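Home | Data | Sites | Changelog | Contact

# Sirix Packing Bench Set

Manipulation recordings for the bagging step at the Mirgate order hall, collected by Wibisono with packing staff. Tote handling is the part of the job Clarnton wants to automate first.

## Contents

- 3,477 episodes, 466 held out for testing
- 1,654 episodes include a canvas tote
- Operators use hand-held grippers, one camera per gripper

Totes are not flattened before an episode starts. Policies trained on flat bags did poorly on the bench.

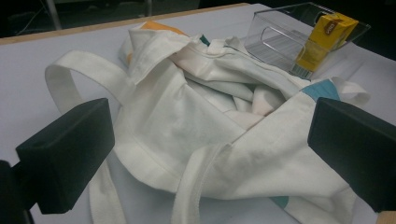 Wrist view, gripper open over a crumpled tote, with a carton in the clear box behind.

## What changes for staff

Packers who record are paid their normal rate and have no pick target during that time. Under the Clarnton plan, the arm takes over repeated bagging and packers move to checking orders, damaged stock and returns. Several packers told us they expect fewer sore wrists but also fewer evening shifts. The shift question is still open and this data can't answer it.

Carton grasps are labeled by contact side. Printed text on packaging is left readable.
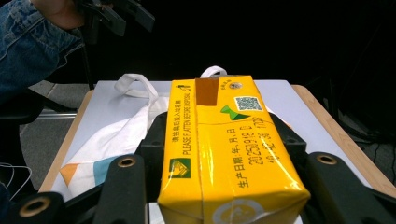

Wrist view, yellow carton held between the jaws, tote to the left.

## Known gaps

- Few heavy items
- One style of bench
- No episodes from January, when the hall was closed for stocktaking

Contact: Sirix data desk, Wibisono | © Wibisono | Back to top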